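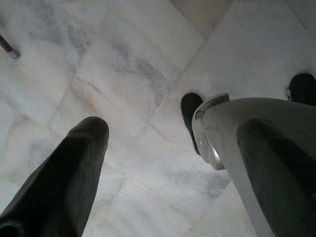 손목 카메라, 대기 자세. 대리석 바닥과 그리퍼.

아스마 나스르는 에피소드를 200개 채워야 했다. 계약서에는 그렇게 적혀 있었다. 후보우가 일을 주고, 존댄스가 파일을 받아 검수하고, 돈은 세제르라는 회사 이름으로 들어왔다. 세 회사가 어떤 관계인지 그는 몰랐다. 담당자도 잘 모르는 것 같았다.

작업 지시서는 짧았다. 식기를 집는다. 든다. 다른 탁자로 옮긴다. 내려놓는다. 한 번에 90초를 넘기지 않는다. 실패한 것도 지우지 말고 표시만 해서 올린다.

그날은 포크 차례였다. 아스마는 조종기를 양손에 쥐고 숨을 한 번 골랐다. 녹화가 시작되면 말을 하지 않는 것이 규칙이었다. 마이크가 달려 있지는 않았지만 그는 첫날부터 그렇게 했다.

포크는 숟가락보다 어려웠다. 눕혀 둔 것을 집으면 손잡이가 돌아갔고, 힘을 더 주면 미끄러졌다. 스무 번쯤 해 보면 손이 먼저 안다고 교육 영상의 남자는 말했다. 아스마의 손은 아직 몰랐다.

"엄마, 그건 왜 자꾸 들었다 놨다 해?"

딸이 문가에서 물었다. 아스마는 녹화를 끊고 나서 대답했다.

"배우는 애가 있어. 보여 줘야 돼."

"몇 번이나?"

"오늘은 20번."

딸은 그 애가 머리가 나쁘냐고 물었다. 아스마는 아니라고 했다. 너도 젓가락은 오래 걸렸다고 했다. 딸은 방으로 들어갔다.

다음 시도에서 포크가 똑바로 섰다. 살이 천장을 향했고 흔들리지 않았다. 아스마는 손목을 조금도 돌리지 않고 그대로 두었다.

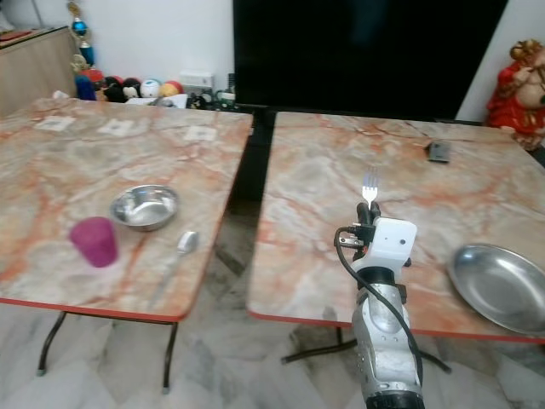

지시서에는 든 다음에 얼마나 멈추라는 말이 없었다. 그는 속으로 셋을 세고 오른쪽 탁자로 옮기기 시작했다. 팔이 두 탁자 사이의 틈을 지날 때가 제일 나빴다. 거기서 떨어뜨리면 포크가 바닥까지 내려가고, 에피소드는 실패로 올라갔다. 떨어지지 않았다. 그는 포크를 내려놓고 그리퍼를 벌린 뒤 녹화를 멈췄다. 프론딕스 화면에 초록색 줄이 하나 늘었다.

오후에 존댄스에서 메시지가 왔다. 지난번에 올린 것 중 3개가 반려되었다고 했다. 사유는 셋 다 같았다. '동작 중 불필요한 정지.'

아스마는 반려된 파일을 열어 보았다. 첫 번째에서 그리퍼는 컵을 든 채 한참 가만히 있었다. 왜 그랬는지 기억이 났다. 어머니에게서 전화가 왔고, 그는 벨 소리가 끝날 때까지 기다렸다. 화면에는 전화도 어머니도 없었다. 컵을 들고 멈춘 손만 있었다.

나머지 둘은 아무리 봐도 이유가 떠오르지 않았다. 그냥 멈춰 있었다. 그는 두 파일을 두 번씩 돌려 보고 창을 닫았다.

답장을 썼다. 첫 번째는 다시 찍겠다고 했다. 두 번째와 세 번째는 그대로 두면 안 되느냐고 물었다. 사람도 컵을 들고 멈출 때가 있고, 배우는 쪽에서 그것도 알아야 하지 않느냐고 썼다가, 마지막 문장은 지웠다. 지운 자리에 '확인 부탁드립니다'라고 넣었다.

답은 금방 왔다. 세 개 다 다시 찍어 달라고 했다.

아스마는 컵을 제자리에 놓고 팔을 대기 자세로 돌렸다. 딸이 방에서 나와 이번에는 묻지 않고 의자에 앉았다. 아스마는 손가락을 입술에 대어 보이고 녹화 단추를 눌렀다.

그리퍼가 내려가 컵을 잡았다. 들었다. 멈추지 않고 옮겼다. 존댄스가 원하는 대로였다. 다음 것을 찍기 전에 딸이 물었다.

"이제 말해도 돼?"

"아직. 두 개 더."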